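# Histwood parts room (Arna)

The Histwood parts room is a small sorting area at the Arna works operated by Ruddock, a supplier of fittings for door and window makers. Since its conversion the room has had one robot arm on a floor pedestal, which serves a row of open bins. It is best known within the trade for a study by Heather Rewi and Cheng-en Man on how the duties of bench staff changed after the arm was brought in.

## Background

Before the conversion, small parts were sorted by hand at two benches. A full shift handled up to 3,000 parts, and staff changed places every hour to limit wrist strain. Keegan Ruddock, then production manager, asked the firm Platuvness to plan a layout that could be tried in simulation before any floor space was cleared. The planning work began in August.

## Layout and simulation

The simulated cell was built as a plain room with painted walls, a wall shelf and the arm standing to one side of the bins. Two-coloured blocks stand opposite the bins on a raised strip, and yellow uprights are set between the strip and the bins. Views were rendered from fixed points in the room and from the gripper itself, the latter being used to check what remains visible past the fingers at a given pose. 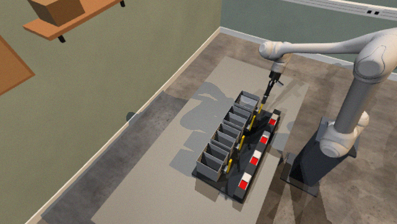
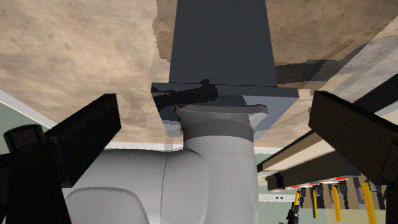
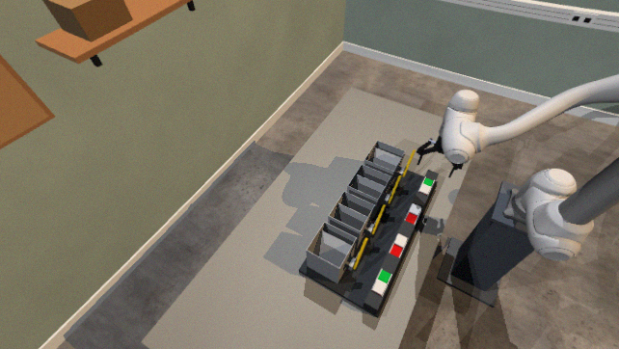 *Simulated views of the cell, with the arm's pedestal at the right in the first and third.*

Platuvness ran 1,411 trial cycles in the simulation. Most of the faults recorded were near misses at the far end of the row, where the arm has to lower its fingers close to the uprights. The spacing was changed twice as a result – once at the request of the bench staff, who wanted room to reach in from the side when the arm was stopped.

## Effects on staff

No posts were cut, but the work was divided differently. Bench staff became cell attendants, with the following duties:

- loading and changing bins
- clearing stoppages and logging the cause
- checking a sample from each batch by hand
- restarting the arm after a guarded stop

Rewi and Man found that attendants walked more and lifted less than before. Complaints of sore wrists fell. Complaints about waiting rose, as a stoppage could leave an attendant with nothing to do until a fitter arrived. Darcy Dunstan, a former bench hand, told the authors that the hardest change was losing the talk across the bench.

Pay was a separate matter. The old rate included a bonus for each 1,000 parts sorted, and this could not be applied to work done by a machine. Isla Hinds negotiated a flat attendant rate for the staff, with an added sum for those trained to carry out restarts.

## Later changes

Attendants were later allowed to alter the order in which bins are served – a setting first kept to fitters. The hand benches were retained for odd sizes and returned goods.

## See also

- Job rotation
- Machine tending
- Pick and place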